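The Holroyd Entry Bench

I built the first Holroyd for my own front hall, which is barely wider than a door and was always full of shoes. I wanted somewhere to sit down and pull my boots on, and everything I found in stores was either too deep or wobbled like a card table. So I made one! My sister asked for the second, then her neighbor, and now it's the bench we sell the most of.

It's 30 inches long and holds up to 1189 pairs of... kidding, it holds four pairs of adult shoes on the lower rack (five if some of them are sandals). The seat lifts up on a slow hinge, so no pinched fingers, and underneath is a shallow bin for hats, dog leashes and that one umbrella.

You can get it in two finishes, Rorkum (a warm honey color, my favorite) or Trerkska, a soft gray-green that hides scuffs really well. The legs screw in by hand and have felt pads already on. If your floor is uneven, like mine, turn the back left foot a little at a time and keep sitting down to test it. Took me three tries.

The bench alone is $1189. With the matching wall rail it's $1395, and the rail comes with its own screws and a paper template you tape to the wall.
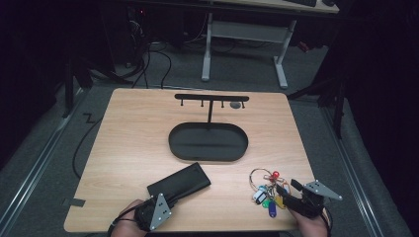
Cleaning is easy, just a damp cloth and then a dry one. Please skip the spray polish, it makes the seat slippery and I've slid off mine (ask my kids). Returns are fine for 30 days, and you can keep the paper template. Orders placed in March tend to run slow while we move stock around, so write to me first if you're in a hurry.

Vega Pastor

Contact Vonetlow | © Vonetlow, all rights reserved | Back to top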